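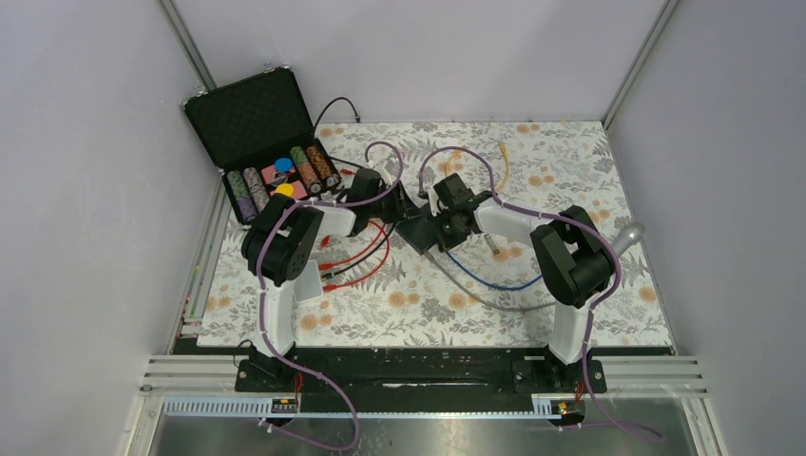 I have never trusted a product that comes in its own case. A case is how a seller gets you to stop looking at the thing inside it, and poker sets may be the worst offenders on the shelf. Mine is the usual sort, a black case with two little metal latches and a dark textured lining in the lid, and I'll admit that with the lid up in the far corner of the table it looks like it belongs to someone who knows what they're doing. Then you look at the rows. Green is in with purple at one end, orange is in with dark at the other, and there's a round blue disc and a round yellow one lying in the middle section with the card-like pieces. The case doesn't care. You can close it on any arrangement you like and it will still look serious.

I bought it in July from a shop in Tollmont called Yoo, which sells board games in the front and picture frames in the back. The label said Lemar. I had already spent too many evenings reading about chips online, where I found one set with 781 reviews, nearly all of them five stars and nearly all of them written within a day or so of delivery. What can you say about a poker chip after one day? "Nice weight." Everybody says nice weight. I went back and looked for anyone who'd had a set for more than a year and found 2 people, and one of them was complaining about the latch.

So I went to the shop, picked up a chip, and thought, well, nice weight.

What I'm less convinced by is the color system. Every guide I've read says a home game should have a fixed value for each color and that you should never change it. Fine. The guides then disagree with each other about which color is worth what, and none of them seem to have met the colors that come in a cheap box. White, red, green, black, sure. What is a grayish pink chip worth? I've got a row of them. They aren't white and they aren't red, and at our table under the kitchen light they get called both. I wrote the values on an index card the first time we played and propped it against the salt shaker, and people still asked. The second time I left the card in the drawer and they asked exactly as often.

Some people sort their chips after every game, and I used to be one of them – every color in its own row, edges lined up, a little satisfying click as each stack went in. I have gone off it. The first thing that happens at the next game is that someone scoops out a double handful and starts dealing out stacks, and that someone doesn't look at which row anything came from. Sorting at the end of the night is a chore you do while tired for a benefit that lasts under a minute. I now put them back in whatever order they come off the table and sort into stacks at the start, when there are more hands around and everyone is still in a good mood. It takes the same time. I know this offends people. My own family has been offended.

The one thing I do insist on is that they all go in lying the same way. A chip that goes in flat on top of a row will stop the lid from closing, and then somebody leans on it, and I am fairly sure that's how the person in the review lost their latch.

Now, the tablecloth. Every article on playing cards at home tells you to buy a felt topper or one of those roll-out mats. I looked at the Plullon mat because it kept following me from website to website, and I couldn't work out what I'd be paying for. It promises a "professional glide." I don't need my cards to glide. My cards need to stop somewhere near the person I threw them to.

We play on the cloth that's already on the table, the white one with gray leaves and orange blossoms. I paid $14 for it and it does two of the three jobs the mat claims to do. It takes the clatter out of the chips and it gives you something to get your fingernail into when you're picking up a card. The third job is looking like a casino, and I can live without that. Its only real drawback is that an orange chip can sit on an orange blossom for a good part of an evening without anybody noticing. I lost a pot over that once, or I believe I did. It's possible I just played badly.

A mat also has to live somewhere. Rolled up, the ones I've seen are as tall as a vacuum cleaner and have no more sense about staying upright. A tablecloth goes in the wash.

I should be fair and say what I like about the set. The cards having a place of their own between the rows is useful, and I'd look for that again. Before this we kept the chips in a cookie tin and the cards in a drawer with the takeout menus, and there was always a hunt. Having everything come out in one go makes it more likely we'll play at all, and I suppose that's the argument for the case, much as I hate to hand it over. We've had it out 16 times since the summer, which is a lot for this household. The bread machine did not do nearly so well.

Would I pay more for a better one? I keep being told I would if I held one. There's a clay version from the same company at close to double the price, and a neighbor swears you can hear the difference. I've asked to hear it. So far the invitation hasn't come, and in the meantime I'm going to go through the green ones and see whether the shade is really the same in both rows that have them, as I have my doubts about that too.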